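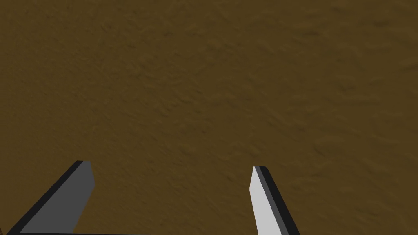
3.2 Why people misjudge bare ground

Garden paths in Prekholm are laid out by people who have never had to walk them in the rain, and our survey returned 186 complaints to that effect. We asked residents to rate how level a stretch of ground looked before they crossed it, and again afterward, when most had formed stronger opinions. Ratings made beforehand depended heavily on texture. A brown surface with small ripples and shallow grooves running in loose diagonal bands, of the sort rendered in Figure 3, offers the eye very little to measure against: no edge, no seam, no stray pebble of known size. Respondents shown ground like this tended to call it flat, then hedge, then ask whether flat was the right answer. It was not that kind of survey, though we admit the form looked like one.

The Espiritu scale, which we adopted for want of anything better, asks for a score from zero to 200. Few respondents saw the need for so many numbers, and a good share used only the multiples of ten. We collapsed the scores into 6 bands before analysis -- a step that cost us some detail and spared us a great deal of false precision. Agreement between bands was fair for gravel and mown grass, and poor for packed soil, where residents disagreed with their neighbors and, when asked again in June, with themselves.
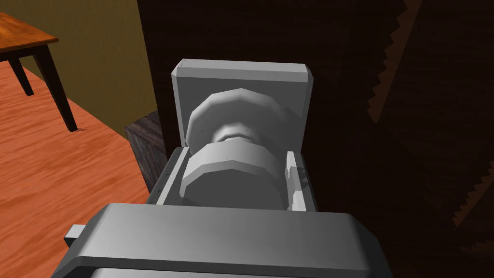
Figure 4. Rendered view of a gray U-shaped holder, open toward the top, with raised side walls.

Slope was a separate matter. The Stestunico guidelines treat any fall toward the house as a defect, while the Pesix guidelines treat it as a feature to be managed, and the four streets we studied had been built under both. Residents on the lower side of each street held firm views on which was correct.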